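How a Glass Bottle Becomes a New Glass Bottle
A Truron Explainer for Younger Readers
Text: Jingyi Xia. Checked by: Jenő Hajdu.
December 9, 2018

Words in capitals are listed at the end of the page.

What glass is made of

Most bottles and jars are made of three main materials: sand, soda ash and limestone. Sand does most of the work. It contains a substance called silica, and silica turns into glass when it is heated until it melts and then cooled again. Pure silica needs an extremely hot furnace. Soda ash is added so that it will melt at a lower temperature. Limestone is added so that the finished glass does not slowly dissolve in water.

Glass can be melted and shaped again many times. The material does not get weaker each time, as paper does. Paper is made of fibres, and the fibres get shorter whenever the paper is pulped. Glass has no fibres.

Step 1: Collecting

Bottles and jars go into a recycling bin or to a drop-off depot. A truck takes them to a sorting plant. Many of them break on the way. Broken pieces can still be recycled, but very small pieces are hard to sort, and some are lost.

Step 2: Taking out what is not glass

The load is tipped onto a moving belt. Magnets pull out steel, such as jar lids. Aluminium is not attracted to a magnet, so a different machine, called an EDDY CURRENT SEPARATOR, pushes it off the belt. Blowers and suction pipes remove light things such as paper labels and plastic film.
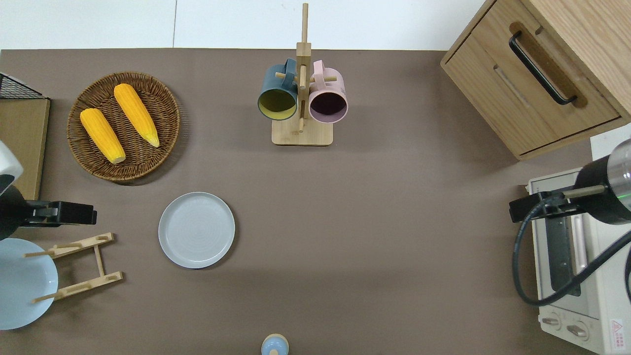

Some things look as if they belong in the glass load but do not. The most common problem is CERAMIC, the family of materials that includes pottery, china and stoneware. Ceramic melts at a much higher temperature than bottle glass. A chip of it goes through the furnace without melting and ends up as a hard lump, called a STONE, in the wall of a new bottle. A bottle with a stone in it may crack when it is filled. This is why household lists say to keep crockery out. Mugs like the teal one and the pink one hanging on the wooden stand are the sort of kitchen item to think about: a china or stoneware mug does not go in with bottles, even when it is broken. Ask an adult to wrap the pieces and check the local rules for where to put them.

Other things to keep out are window glass, mirrors, light bulbs and glass oven dishes. They are glass, but each is made to its own recipe. Oven dishes are often made to withstand heat, and they cause nearly the same trouble as ceramic.

Step 3: Sorting by colour

Glass is coloured by adding small amounts of other substances to the melt. Iron and chromium make green. Iron, sulphur and carbon together make brown, which glassmakers call amber. The colour cannot be washed out, so clear bottles have to be made from clear pieces.

At the sorting plant, the pieces slide past a row of light sensors. Each sensor measures the light coming through a piece. If the colour is wrong, a short jet of air knocks the piece into another chute. The same sensors can find ceramic, as light does not pass through it.

Step 4: Crushing

The sorted glass is crushed and put through a screen, which is a large sieve. The crushed glass is called CULLET. Pieces that are too big go back to the crusher. In the Drekeo method of grading, which we use in our classroom kits, cullet smaller than 3 millimetres is called fine and everything up to 40 millimetres is called coarse.

Step 5: Melting and shaping

Cullet is mixed with new sand, soda ash and limestone, and the mixture goes into the furnace. Cullet melts more easily than the new materials do, so the furnace needs less fuel. Less limestone and soda ash are used as well -- both give off carbon dioxide when they are heated.

The melted glass is cut into lumps called GOBS. One gob makes one bottle. It drops into a mould and is shaped in two stages. The first makes a short, thick bottle with a finished neck. The second blows it out to full size with air. The bottle then passes through a long oven called a LEHR, where it cools slowly. Glass that cools too fast can crack.

Word list

CERAMIC: clay or a similar material hardened by heat.
CULLET: crushed glass ready for melting.
EDDY CURRENT SEPARATOR: a machine that uses a changing magnetic field to throw aluminium off a belt.
GOB: a lump of melted glass, enough for one bottle.
LEHR: an oven for cooling glass slowly.
STONE: an unmelted lump inside finished glass.

Next in this series: Where Does the Label Go?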